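Subject: Re: [mundlow-residents] Business rates on the units at Gemdale Yard

Hello all,

Thank you for the answers to my first message. I put the most useful one here, with my replies under each part, and then some points which I collected from the valuation letter. Please correct me if I use a wrong word, the English of tax letters is still difficult for me.

> The list still shows your unit and the one behind it as a single
> property, because before Roussel moved out they were let together.
> If there is now a wall and a separate door, you can ask for them to
> be split. Have you got a plan with measurements?

Yes, I have a plan now. The wall was built in October and each side has its own door and its own electricity meter. My side measures 104 square metres. I measured inside the walls, as the letter asks, and I did not include the toilet which we share with the other side.

> Also check what they have put for the mezzanine. Ours was counted
> at the full rate for years and we never noticed.

This was very good advice. The letter gives 60 square metres for a mezzanine, but the mezzanine was taken down together with the old offices. I have the builder's invoice for this work and I will send a copy with the form.

> If you are a small business you may not have to pay anything after
> the split, but don't stop paying the current bill while you wait.

I will continue to pay. I asked at the council desk and the lady told me the same thing - the bill is valid until the new one arrives, and if I have paid too much it will be returned or taken off the next bill. She could not say how long it takes.

For the other tenants in the Yard who wrote to me privately, I give my notes in the order of the form.

1. Name and address of the property
Write it exactly as on your bill, even if it is wrong. My bill still says "Wirkumel Stores", which is the name from before Roussel. There is a different box later where you give the correct name.

2. Reason for the request
You may choose only one reason in this box. I chose the split, and I explained the mezzanine in the free text. If you have the same two problems, I think you can do it the same way, but please ask at the desk first.

3. Use of the property
They want the main use and the date from which you use it so. "Workshop" was enough for me.
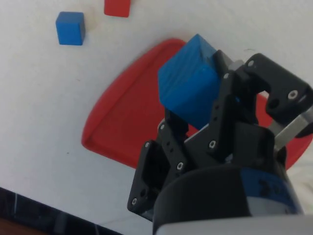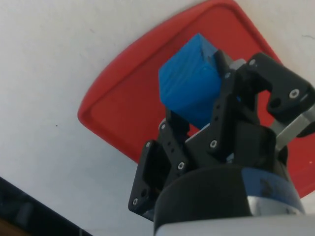

4. Rent
Give the yearly rent without service charge. If your lease has a rent-free period, write this also, because they ask for it afterwards if it is missing. I had to telephone two times for this reason.

5. Signature
The person on the lease must sign. My business partner signed first and the form came back to us by post.

One question is still open for me. Does somebody know if the shared toilet and the corridor must be on the list as a separate property, or does the landlord pay for them? In my lease I find nothing about it.

With kind regards from unit 2, Gemdale Yard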